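**Is a closet/storage system from a catalog ever worth the money?**

**drawerskeptic** wrote:

I have a home office of the converted-bedroom kind and I got a quote from Lestwood for a full storage wall. Base units, drawers, pegboard above the desk, the works. It came to $3525 before delivery. I laughed, then my wife didn't laugh, so now I'm asking.

The salesman kept saying it would "pay for itself in found time." I have never lost $3525 worth of time looking for a stapler. Has anybody bought one of these and still liked it after the first winter?

**mirjam_groen** wrote:

Bought a smaller Lestwood set two years ago. Drawers are fine. Runners are fine. The hinges needed adjusting in March and again in the fall, which I did myself with a screwdriver. I wouldn't call it a scam. I also wouldn't call it better than what my parents had, and theirs came from a school that was closing.

**Stijn W** wrote:

The runners are all you're paying for. Pull a drawer out as far as it goes and put your hand on the front. If it sags, walk away. Everything else is board with a white face on it, and you can get that anywhere.

Desmet sells the same size of unit for a lot less. The catch is that you assemble it, and the instructions were drawn by someone who had never met a screw.

**drawerskeptic** wrote:

I've read good and bad about Desmet. The good reviews all sound like they were written the day the box arrived.

**Jeanine L.** wrote:

Most reviews are. Come back after somebody has filled the bottom drawer with printer paper, then tell me how smoothly it glides.

My real objection is the pegboard. People think pegboard is storage. It's a display of things you own. Every hook you hang has to be decided on, and then you buy a new pair of scissors with a different handle and the hook is wrong. I had a whole wall of it in the sewing room and took it down. Two plain baskets on a shelf do more.

**Stijn W** wrote:

Hard disagree. Pegboard over a workbench is the best thing in my garage. You see right away what's missing.

**Jeanine L.** wrote:

In a garage, sure. He's asking about an office. What is he going to hang up, invoices?

**mirjam_groen** wrote:

I'm with Jeanine on offices and with Stijn on garages. Baskets have their own problem though — anything you put in one is gone by the following weekend. I found a phone charger in mine for a phone I don't own anymore.

**drawerskeptic** wrote:

OK, so far I have: buy the runners, don't buy the pegboard, or do, and baskets eat chargers. Very helpful, thank you all.

What about depth? Lestwood wants to sell me the deep base units. I suspect deep just means a second row of stuff behind the first row.

**WillyVL** wrote:

Deep is good for files and bad for everything else. I'd go shallow on the top drawer and deep on the bottom. Put a door on whatever you don't want to look at, but know that a closed door is where paperwork goes to be forgotten. I had 3 years of bank statements behind one.

And don't let them sell you the installation. Markon quoted my brother almost as much for the fitting as for the cabinets. He did it himself over a weekend and it's level enough.

**drawerskeptic** wrote:

"Level enough" is doing a lot of work there, Willy.

**WillyVL** wrote:

A pencil stays put on it. That's my standard.

Some renders. Open drawer first, then baskets, then a lot of pegboard, then closed doors.
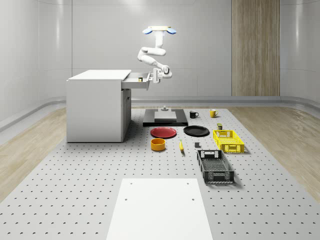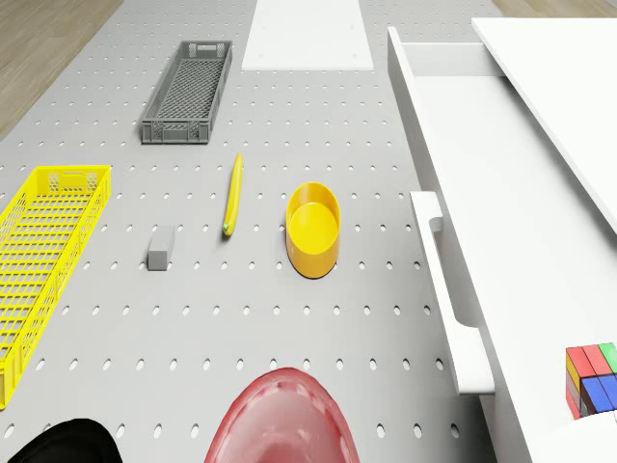
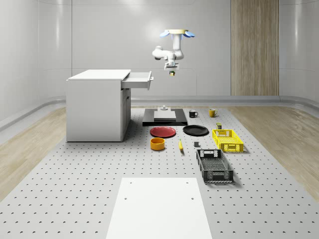
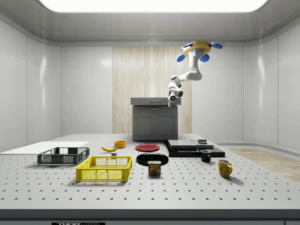
**Pornthip W** wrote:

I'd like to question the whole idea of a wall. Why does it have to be one purchase? Get one drawer unit. Use it until spring. If you're still stacking things on the floor, get a second one. I did that and stopped at two, and I had been all set to order five from Torkodero because they had a discount on five.

The discount is how they get you. You save a percentage on things you weren't going to buy.

**Stijn W** wrote:

Except then the finish doesn't match. They change the white every couple of years and swear they haven't.

**Pornthip W** wrote:

So put a plant between them.

**Jeanine L.** wrote:

Pornthip is right and I'm annoyed I didn't say it first. Still no pegboard.

**drawerskeptic** wrote:

Talked it over at home. We're getting one unit, shallow drawer on top, and I'm going to the showroom to lean on the runners like Stijn said. The salesman has already called back to say he can do the whole wall for less if I sign this month. I asked him why it wasn't that price the first time and he said he'd have to check.

**mirjam_groen** wrote:

Let us know what he finds. And take the printer paper with you for the drawer test, they can't really object.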